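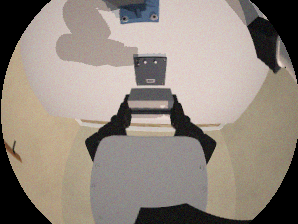
Wrist view, gray block held between the fingers.

The Sulliton Set

1. Intake

The contract called for 3000 episodes. Dace Dambrauskienė had the night half of it, from a desk on the second floor of Plemis, with a handheld controller, a foot pedal and a monitor that showed two views of a room that did not exist. The pedal started the recording. The same pedal stopped it. A second press within three seconds discarded the file.

An episode had a start pose, a grasp, a carry and a release. The operator was to move at a steady rate and to avoid pauses, as the learner copied pauses. This was on page 8 of the manual. On page 12 it said that an operator should not try to be perfect, and gave no method.

Her files went to a folder named Moltance, after the model they were meant to train. Each was scored in the morning by Ildikó Vass, who worked from another city and whom Dambrauskienė had never met. A file was marked keep, trim or drop. There was a comment field. For most of June it stayed empty.

The room had a tiled floor, beige walls and a round clock. She had stopped looking at the clock in the first week. It did not run, and she had once been late going home on account of it.

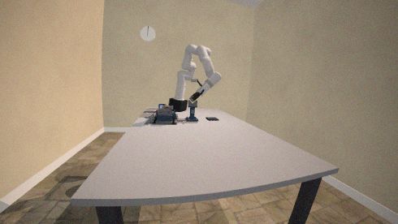
Why record a person at all, if the room is simulated and the arm can be scripted?
A script solves the task the same way each time. The learner needs to see the task solved from many slightly wrong starting points, with the corrections left in.

Dambrauskienė had read that answer in the onboarding file and accepted it. Her corrections were small. When she came in too far to the left of a part, she backed up, rotated the wrist and came in again. She assumed these were the files that got dropped. After a few weeks she began pressing the pedal twice whenever she felt a correction coming, and her keep rate rose.

The first comment arrived at 4:10 in the morning, while she was between episodes. It said: Your approach has changed. Where are the retries?

She typed that there were none. She looked at this for a while and then typed that she had been discarding them. She asked whether that was a problem, given that the scores were up.

She moved the arm back over the table, pointed the fingers down and waited.
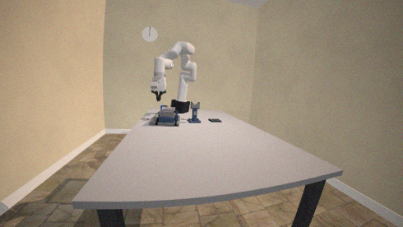
Vass wrote that the scores measured the files and the files no longer measured anything. The model had been trained on the last batch overnight. It was fast and clean until it missed. After a miss it closed its fingers on nothing, carried nothing to the stand, released it and reported success. She had watched it do this on every missed grasp in the test run, and she wanted the bad files back.

The bad files could not be brought back. A discarded episode was overwritten by the next one. Dambrauskienė said so. She offered to record new ones.

Not on purpose, Vass wrote. A staged miss looks staged. Just stop using the pedal.

2. Second Batch

This was harder than it sounded. She had a foot that knew what to do. She took off the shoe, and when that did not help she moved the pedal to the other side of the chair, where reaching it took a decision. The discard count went down. Her keep rate fell by a third and her episodes got longer. In one she made four approaches to the same part and, on the fifth, nudged it away and had to follow it along the table. She let the recording run to the release. It was scored keep, with no comment.

Near the end of a shift she found that she no longer knew, going in, which kind of episode it would be. She brought the arm around to its start pose, checked the wrist view and pressed the pedal once.
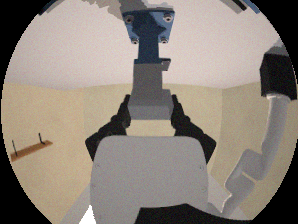
3. Evaluation

The new model was slower. It missed, opened its fingers, backed up and rotated the wrist. Vass sent the clip without a message. Dambrauskienė watched it twice at her desk. On the second pass she saw the small extra turn to the left before each new approach, which was in no manual and which she had not known she made.

She wrote to ask if it should be trimmed.

The reply came before the end of the shift. Keep.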